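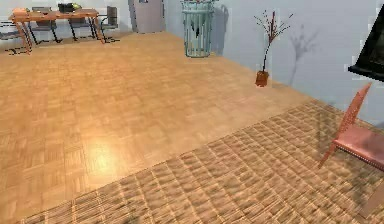
Relatório de progresso – segunda fase
Projeto Ekodico: automação do serviço de limpeza e arrumação nos apartamentos da Hukitmont
Para: Fundo Panagiotou
23 de abril de 2021

Esta segunda fase correu melhor do que nos atrevíamos a prometer em dezembro. O robô de piso já tem um ambiente simulado em que pode treinar todas as rotas de aspiração e arrumação, e a equipa de limpeza passou a participar na preparação dessas rotas desde o primeiro dia. É esta segunda parte que mais nos entusiasma!

O que foi feito

Construímos 20 salas virtuais com base nas tipologias dos apartamentos da Hukitmont. Variam no mobiliário, na luz e nos pavimentos: há parquet brilhante com reflexos fortes, tapetes de textura grossa, cadeiras de pernas finas à volta da mesa de jantar, cestos de papéis, vasos com ramos secos pousados no chão. São as coisas que as colegas nos apontaram nas primeiras conversas, quando perguntámos onde se perde tempo num turno. A transição do parquet para o tapete foi a mais citada, logo seguida das pernas das cadeiras.

Nestas salas o robô completou 316 percursos de treino. Os primeiros foram fracos, sobretudo nas zonas com reflexo, que o sistema interpretava como obstáculo e contornava. Depois de ajustarmos os parâmetros de iluminação, o problema quase desapareceu em simulação. Falta confirmá-lo em pavimento real, e contamos com algumas surpresas.

O que muda para a equipa

Participam no projeto 8 colegas do serviço de limpeza. Cada uma passa até 4 horas por semana com os técnicos, dentro do horário e com a remuneração normal. Começaram por ver os percursos e comentar. Agora são elas que decidem a ordem das tarefas, marcam as zonas em que o robô não deve entrar e dizem quando um resultado serve ou não serve.

Duas alterações ao plano vieram diretamente delas. O robô deixa de circular enquanto alguém está a fazer a mesma divisão, porque o ruído e a atenção constante ao chão cansam mais do que aspirar. E as cadeiras ficam onde estão: ninguém vai passar a levantá-las só para facilitar a vida à máquina. O software é que tem de aprender a passar entre elas ou a assinalar o que ficou por fazer.

Mantém-se o compromisso assumido na candidatura – nenhum posto de trabalho é reduzido durante o projeto. O tempo libertado vai para a verificação final das divisões e para a roupa de cama, onde os atrasos se acumulavam. Houve receios no início, ditos com toda a franqueza, e alguns continuam. A questão das categorias profissionais está em aberto: quem programa rotas e valida resultados já faz mais do que a sua ficha de funções prevê. Pedimos à Hukitmont uma proposta escrita antes do arranque da terceira fase.

Dificuldades

A entrega dos sensores pela Ponstead atrasou-se e obrigou-nos a adiar o primeiro ensaio num apartamento vazio. Aproveitámos para refazer os modelos dos objetos finos (ramos, fios, pernas de cadeira), que continuam a ser o ponto fraco da deteção. O orçamento não foi afetado.

Próximos passos

Ensaio em dois apartamentos desocupados, com as colegas a conduzir a sessão e os técnicos em apoio. Formação sobre paragem de emergência e manutenção diária. Revisão conjunta das zonas interditas. Gostaríamos muito de receber o Fundo num destes ensaios e enviaremos as datas assim que os sensores estiverem montados.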